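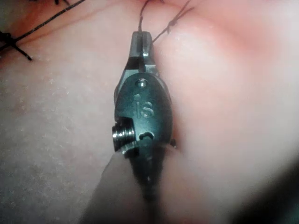
Keeping the House Cool in a Warm Spell

Apr 16, 2021

The first hot days catch most houses out. The winter duvet is still on the bed, the fan is at the back of the loft and half the windows have been painted shut. An hour or two spent on these jobs before May saves a bad night later.

Windows and curtains

Shut the windows on the sunny side by mid-morning and draw the curtains. Open them again when the air outside feels cooler than the air in the room, usually well into the evening. A cheap thermometer on each side of the glass takes the guesswork out of it.

Pale linings work better than dark ones. If your curtains are unlined, an old white sheet hung on the same hooks does the job. Outside shade is better still -- an awning, or a length of reed screen fixed over a south-facing window. Our back bedroom has a screen from the garden shop in Wikutgate and it has lasted several summers.

For a sash window, open the top and bottom by the same amount. Warm air leaves at the top and cooler air comes in below.

To free a window that has been painted shut, run a sharp knife along the join, then tap the frame all round with a block of wood and a hammer. Do not lever it with a screwdriver. You will dent the sill.

Fans

Wash the blades before the first use. Unplug the fan, unclip the front grille and soak it in warm water with a drop of washing-up liquid. Wipe the blades with a damp cloth, and let everything dry fully before it goes back together.

At night, once it is cooler out, stand the fan near an open window facing outwards and open another window across the landing. It pushes the stale air out and draws fresh air through. By day, point it at yourself and switch it off when you leave the room.

Ours is an old Bouchard pedestal fan. The neck droops if the collar is left loose, so tighten that by hand first. If yours rattles, check the grille clips.

The kitchen

Leave the oven off after breakfast. Potatoes, eggs and rice can all be cooked early and eaten cold. A pan with its lid on heats the room less than one without, and takes less time.

Fill the ice trays the night before. A 400 ml plastic bottle, filled to 80 per cent and frozen on its side, makes a good block for a cool bag. Leave the gap at the top or it will split.

Defrost the freezer if the ice is thick, but pick a cool day for it.

Bedrooms

Change to cotton sheets and put the duvet away clean. Wool blankets should be aired on the line for 3 hours or so and stored with something against moths. We use cedar blocks, sanded lightly each year to bring the smell back.

If the loft hatch is in the landing ceiling, keep it closed. Lofts get very hot by late afternoon and the landing soon follows.

A room at 21 degrees is comfortable for most people to sleep in. If you can't get near that upstairs, move a mattress down for the night.

Water butts and pot plants

Water early, before breakfast if you can, and group the pots together in shade. Rinse the butt's tap filter -- it clogs with leaf bits over winter.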